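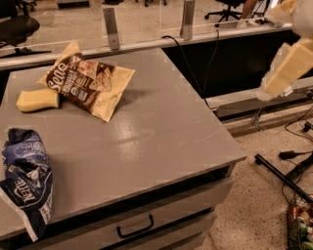

Bernevetti adds wall-hung basin to Rellum range
07/11/2019

The bathroom maker Bernevetti has added a wall-hung basin to its Rellum range. The new model is 120 cm wide and can be ordered with one or two tap holes. It is intended for family bathrooms, where two people often need the basin at the same time.

The overflow is now placed under the front rim, so the inside of the bowl stays smooth and is easier to clean. Fixing bolts, a template and the waste fitting come in the box.

"Installers asked us for more space behind the trap, and we gave them 30 mm more than before," says product manager Geeta Sengar.

The basin is made at the Tonby plant and is offered in six colors – four matt and two gloss. The price is $657 without taps. Showrooms will receive the first pieces in January, and orders from dealers are already accepted. A matching cabinet with two drawers, named Inskip, will follow later in the year.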